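Grarnlow 桌面图集:小白板

首页 > 图集 > 书写用品 > 小白板
更新:2019年5月26日,星期日

这一页放的是小尺寸的白板,就是能拿在手里、也能平放在桌上的那一种。挂墙的大白板和带脚架的白板在另外一页,磁性冰箱贴板归在厨房那一组。

图集里的东西都是平时在用的旧物,新旧不一,照原样放。文字分成板面、边框、笔、擦拭、垫布和存放几段,哪段用得上就看哪段。转载请注明 Grarnlow 图集。

关于尺寸

小白板没有统一的规格。文具店里常见的几种,小的和一本练习册差不多,大的接近一张对开的画纸。选的时候先看写什么。写一个词、一个算式、一个电话号码,小的就够。要列一天的事情,或者给孩子画图讲题,板面要再宽一些,不然字会越写越挤,最后几行全贴在边框上。

手里举着用的板,重量比面积要紧。板芯是蜂窝纸的很轻,举久了手也不酸,缺点是怕潮,边角受潮以后会鼓。板芯是密度板的沉一些,平放在桌上写的时候稳。塑料发泡板芯介于两者之间,便宜的板多半用这个。买的时候从侧面看不到板芯,拿起来掂一掂,再用指节敲一下背面,声音空的一般是蜂窝纸。

关于板面

便宜的小白板多数是覆膜的,新的时候很好擦,用一段时间以后板面会起毛,颜色吃进去,留下一层淡淡的影子。我们用过一块 Stesport 的覆膜板,每天写,中间那一块先花,四个角到最后还是新的样子。搪瓷面的耐用得多,价钱也高,而且怕摔,掉过一次以后角上往往会崩掉一小片。

判断板面好不好,可以在角上写一个小字,放一夜,第二天用干布擦。能一下擦掉的就是好板。擦了以后还留着印子的,以后每次写完都得早点擦。

有的板一面空白,一面印了格子或者五线谱。印格子的那一面容易旧,格线会跟着字一起被擦淡。习惯两面都写的话,平放之前先看一眼底下那面有没有字,否则一蹭就蹭到桌布上去了。

关于边框

边框有铝的、木的、塑料的,还有只包一圈软边的。颜色以白、灰、蓝、红居多。深色边框的好处是放在浅色桌面上一眼能看到板的范围,写字的时候不容易写出去。坏处是笔油蹭上去以后看不清楚,摸一下才知道手上沾了颜色。

塑料边框和板面之间有一条缝,擦下来的粉末都积在里面。每隔一阵子用牙签包一层湿纸巾,沿着缝走一圈。四个角的接头处最脏,要多走两遍。木框不要用湿布长时间捂着,擦完立起来晾。

边框松了可以自己修。把松的那一边轻轻拉开,板边涂一点白胶,推回去,用长尾夹夹住,过一夜再拿掉。夹子和框之间垫一层硬纸,省得压出印子。
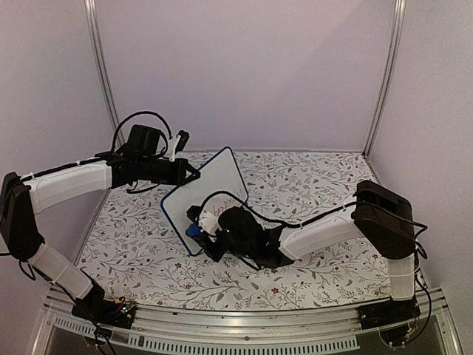

蓝边小白板,斜放在花枝图案的白垫上。板面中间有一行潦草的红字,靠下的地方是一支蓝帽的笔。

斜着放和正着放

小孩写字的时候常常把本子转一个角度,大人写小白板也一样。右手写字的人,把板的左下角朝自己这边拉一点,手腕会松一些,写长句子的时候也不必把整条胳膊抬起来。左手写字的人方向相反,而且左手写白板特别容易蹭掉刚写的字,转的角度可以再大一点,让手始终落在字的下方。

板放在光滑的桌面上会跑。在背面四角贴小块的防滑垫最省事,透明的硅胶粒也可以。垫一块布也行,布要平,有皱的地方板会翘起来,一按就响。

另一只手最好按住上面那条边。按边框,不要按板面,手指上的油会让那一块写不上颜色。

字写多大

平放在桌上自己看,字高和横格本上的字差不多就行。要让桌子对面的人也能看清,字高得翻一倍。举起来给全班看的那种,一块板上最多写一行,笔画要慢,收笔的地方停一下再提起来,不然末尾会拖出一根细丝。

板面滑,字容易散。平时用钢笔写得很整齐的人,换到白板上也可能写得东倒西歪。写之前用铅笔画线没有用,铅笔在板面上不显,还会划伤覆膜。可以在边框上用细的纸胶带贴几个小记号,当作行的起点。一行写歪了也不用整行擦,擦掉后半截,从中间接着写。

关于笔

白板笔按笔头分圆头和斜头。圆头适合小白板,斜头写大字好看,在小板上转弯的地方会糊成一团。细字的白板笔近几年多起来了,适合在小板上记清单,笔头也软得快,用力按几次就塌了。

颜色方面,黑色和蓝色最好擦。红色醒目,放得久了会在板面上留一层粉红,尤其是覆膜板,要用清洁液才能去干净。绿色在灯下看不太清,我们很少用。

笔帽的颜色一般和墨水一致,但家里的笔用久了,帽子换来换去是常事。下笔前在板角点一下就知道。抽屉里那盒 Fluveo 的笔,买来 50 支,现在剩下 47 支,帽子和笔身配得上的已经不多。

笔要横着放。笔头朝上竖在笔筒里,墨水往下走,过几天写出来就是淡的;笔头朝下又容易漏。已经写淡的笔,盖紧帽子,笔头朝下放一晚上,有时能救回来一些。救不回来的就扔掉,硬写会刮板面。

还有一点要留意:白板笔和油性记号笔外形很像,放在同一个盒子里早晚会拿错。油性笔写上去以后先别用湿布擦,用白板笔在原来的笔画上照着描一遍,趁墨没干一起擦掉,多数能去掉。描一遍不行就描两遍。

关于擦拭

日常用干的绒布或者旧棉袜。旧棉袜套在手上,擦起来很快,脏了扔进洗衣机单独洗。带笔刷的笔帽只能擦小地方,刷头脏得很快,脏了以后越擦越花。

每个星期用一次清洁液。我们用的是 Mansour 的喷瓶,一瓶 200 毫升,喷在布上再擦,不要直接喷在板上,液体会流进边框的缝里。没有清洁液可以用稀释的酒精,先在角上试。牙膏、去污粉、钢丝球都不要用,擦的时候很干净,下一次写上去就擦不掉了。

擦完清洁液以后再用清水布过一遍,等干透再写。板面还潮的时候下笔,墨会缩成一粒一粒的,笔头也会坏。

留了很久的字,颜色已经干透,先喷清洁液放一会儿,从外往里擦。擦的时候换着布的干净面用,否则颜色会在板面上推开成一大片。

垫布和垫纸

在餐桌上写白板,下面最好垫一层。素色的垫布显脏,带小花或者藤蔓图案的要好一些,笔油落上去不那么显眼。浅底、细枝条、零星几朵小花的图案配深色边框的板,板的轮廓很清楚,找起来也快。

棉布垫可以机洗,沾了白板笔的地方洗之前先用酒精点一下,下面放一张厨房纸吸颜色。塑料面的垫子擦一擦就好,缺点是折过以后有印子,冬天更硬,卷起来收的时候图案朝外卷,铺开以后边角不容易往上翘。一月里铺开一块新的,要用几本厚书压上半天才肯平。

垫子比板大出一圈就够用。大得太多,垂到桌沿外面,袖子一带,板和笔会一起滑下去。

平时写什么

买菜的单子,水电表的读数,当天要打的电话,孩子的听写,药吃过没有。写在小白板上的东西有一个共同点,过了今天就可以擦掉。要留下来的事情还是记在本子上。有一次一个地址只写在板上,晚上顺手擦了,第二天翻了半天手机才找到。

教小孩认字也合适。写错了一抹就没有了,孩子不怕下笔。一次写一个字,写大一点,写完让他自己擦。擦的动作他们往往比写还喜欢,一块布要准备两个孩子轮着用。

玩你画我猜的时候,一块板配两支不同颜色的笔,猜的人也可以在板上添一笔来提问。

存放

小白板竖着插在书架边上最好,板面对板面放的时候中间夹一张纸。不要平着摞,上面再压书,覆膜会粘住,揭开的时候拉出一道一道的纹。也不要放在暖气片旁边,板芯受热会弯,弯了以后放在桌上四个角落不实。

背面有挂孔的可以挂在柜门内侧,用小号的无痕钩,板轻的时候一个钩就够。铝框的板重,用两个。

太阳直晒的窗台不合适。塑料边框晒一个夏天会褪色,白色的会发黄,深蓝的会发灰,板面上没擦掉的字也会晒进去。

什么时候换

板面擦不干净,清洁液也不管用的时候,就该换了。旧板不必马上扔,翻过来垫花盆、当切纸的垫板都可以,裁小了还能做抽屉隔板。有一家店的广告写着可以擦写 2,000 次,我们没有数过,用坏一块板多半是摔的,或者被油性笔写过。

本组相关页面

书写用品:铅笔与橡皮
书写用品:便签纸
桌面:垫布和桌垫
桌面:笔筒与笔盒
厨房:冰箱贴板

站内留言请注明图集名称。小白板的存放和修理有别的办法,也欢迎写在留言里,下次更新时补进相应的段落。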